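Home | Forums | Meetups and Visits | Members | Search | Log in

Open day at Cedum, Briltlow site - my notes and some questions

**tinmitten** wrote:

Hello all. I was at the open day of Cedum in Briltlow on 14/05/2026 and I promised in the other thread that I will write something. English is not my first language, so please excuse if some sentence is strange.

The visit was free but you had to register. We got a badge, a short talk, and then we walked in small groups. The talk was mostly numbers. They said they have 3,909 recordings of people handling shoes, and 2,286 of them passed their own check. The rest is kept but not used for training. I liked that they told us this without somebody asking.

After the talk we went to the tables. The people there work with a gripper that you hold in your own hand. You do the job with it, and the movement is recorded, and later the robot arm should learn from it. The job on our table was shoes, a pair of plain white sneakers with laces, on a tabletop covered with paper.
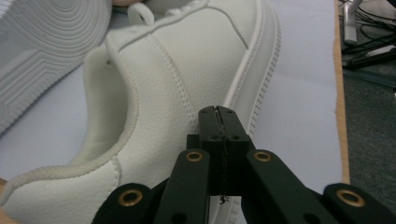

I was allowed to try for two minutes. It is much harder than it looks. Your own fingers feel when the leather starts to slip, and with the gripper you feel almost nothing, only some pressure in the palm. I wanted to turn the shoe by the heel and I pushed it away from me instead. The woman at the table told me to go slower and to close the jaws before I think I need to. It helped a little.

My question to those who know more: why shoes? I asked, and the answer was that a shoe has soft parts and stiff parts in one object. Is this a real reason, or do they have a customer?

**quarrylamp** wrote:

Thank you for the write-up, very clear. I was in a later group and our guide said Suvarna is paying for part of the work, and Suvarna sorts returned goods. So my guess is a customer.

I was less impressed than you. They talk about robots on the invitation, and then you see people at tables doing everything by hand. I traveled a long way for that. The one arm that was moving did a programmed loop and waved.

**tinmitten** wrote:

I understand, but I don't agree. The invitation said "how we teach", and this is the teaching. For me the waving arm was the boring part. I would go again only for the tables.

**oddbushing** wrote:

I work with grippers in packaging, so I looked at the tool more than at the shoes. Some points for the people who want to build one:

The arms turn on brass-colored bushings. Simple and easy to replace. The finger blocks are screwed on. The pads are the weak place. On the one I looked at they were worn at the edges, with a pale layer coming out. We have the same trouble at work and we change pads on a fixed date, if they look good or not. 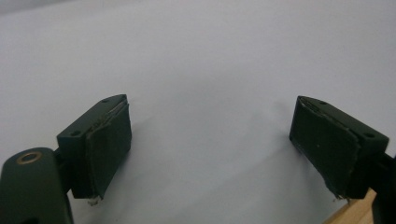
Open fingers over the white surface. Worn edges on both pads.

I asked how often they change them. The answer was every 500 recordings. I would do it earlier. If the pad is different, the grip is different, and then your recordings from the start and from the end don't really agree with each other.

**quarrylamp** wrote:

Isn't that good for the training, if the pads vary a bit? A real robot will also have worn pads after some time.

**oddbushing** wrote:

A bit, yes. But then I want it written down which recording had which pads. I asked this too and I did not get a clear answer. Maybe I asked the wrong person, it was noisy near the door.

**tinmitten** wrote:

I did not notice the pads at all, I was too busy with the heel. Now I wonder how much of my bad result was me and how much was the rubber, or foam, or what it is. Probably still me.

One more practical thing: the bus from Cingate stops quite far from the entrance and the last part has no sidewalk. If you go with children, take a car. The coffee was included and the talk is given 2 times, so you can come late and miss nothing.

**quarrylamp** wrote:

They told us the next open day is planned for December. I may go, if there is an arm at the tables by then. Does somebody know if the registration is the same page?

**oddbushing** wrote:

Same page, but it is not open yet. I will post here when I see it.

Reader comments (3)

**plumbobs:** Useful, thanks. I teach a technical class and did not know that visitors can try the gripper. Is there an age limit?

**tinmitten:** I did not see one on the form. I saw teenagers in the group before mine, but better write to them first.

**halfgear:** I agree with quarrylamp about the invitation. The title was too big for what was shown. The shoe table was good though - I stood in line for it a second time.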